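Umell Road Allotment and Garden Association
Minutes of the September general meeting
Held in the back room of the Breneo Hall, 7:00 p.m.

Present: Glenys Lightfoot (chair), Gheorghița Tudose (minutes), Raluca Matei, Corina Oprea, Darius Pascu, and members as signed in on the sheet.

1. Minutes of the last meeting
Read and accepted with one correction. Under "Paths," the gravel was ordered for the east path and not the west path. Proposed by Corina Oprea, seconded by Darius Pascu.

2. Matters arising
The lock on the lower gate has been replaced. Keys for the old lock no longer work and can be handed in or thrown away. New keys are with Raluca.
The letter to the owner of the field next door about brambles was sent in July. No reply yet. Glenys will knock on the door before writing again.

3. Accounts
Raluca reported a balance of $2,670 after the summer bills. The water bill was higher than last year. Two plot rents are still unpaid and reminders have gone out. A member asked if the rent would go up in the new year. Glenys said that would be decided at the annual meeting and any proposal would be sent to members ahead of time.

4. Water
There was a long discussion on this item. The pressure on the top row is poor in the evenings, when most people are watering. Darius has looked at the line and thinks the narrow section behind the compost bays is the trouble. He got a price of $205 from Ene for the parts and would do the digging himself with help. A member on the top row said this was the third summer it had come up and she would like to see it done before spring. Another member asked if the top row could be given set hours in the meantime. This was not popular.
Agreed: buy the parts now, dig after the first frost when the beds on that side are cleared. Corina asked that the trench be marked with tape overnight, as people do come in early with flashlights.

5. Harvest supper
The supper will be in the Breneo Hall again. Doors at 6:00 p.m., food at 6:30. Corina is running the kitchen and needs to know by the end of the month who is bringing what. Last year there were nine zucchini dishes and very little bread. She has asked for more salads, bread, and something without nuts or dairy. Members should bring their own knives and boards for preparation, with a name on them. Several were left behind last year and two are still in the hall cupboard.

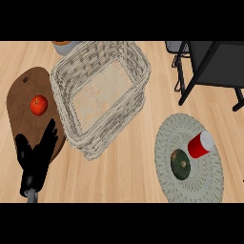 The hall has asked us to be out by 10:00 p.m. with the floor swept. Darius will bring the long tables from the shed on his trailer. Gheorghița will do the sign for the door. The seed swap will run on the side table as before, and packets should be labeled with the variety and the year saved – envelopes marked only "beans" will go in the free box. Tickets stay at $5 for adults, with children free. The hall can seat 100, so tickets will be stopped at that number.

6. Shed and tools
The big wheelbarrow has a flat tire. The Pidus tiller started on the second pull after Darius cleaned it, but it still leaks a little oil and should be kept on the tray. Members are reminded to write in the book when they take it out. Two garden forks are missing. If anyone has them on their plot, please put them back, no questions asked.

7. Waiting list and empty plots
Plot 14 has been given up and will be offered to the next name on the list. Plot 22 has been untouched since May. Glenys has spoken with the holder, who has been unwell and would like to keep it. Agreed to cover the plot with tarp over the winter and look at it again in March. Raluca asked that the waiting list be checked over, as some of the phone numbers are old.

8. Any other business
A member asked about keeping bees. The rules allow it with the consent of the neighboring plots. Corina said she would object, being allergic. Left for now.
The bonfire pile is too close to the fence – Darius to move it before anything more is added.
Found: one child's rubber boot, green, left foot. It is on the hook in the shed.

The meeting closed at 8:50 p.m. The next meeting will be in November, same room, same time.

Minutes taken by Gheorghița Tudose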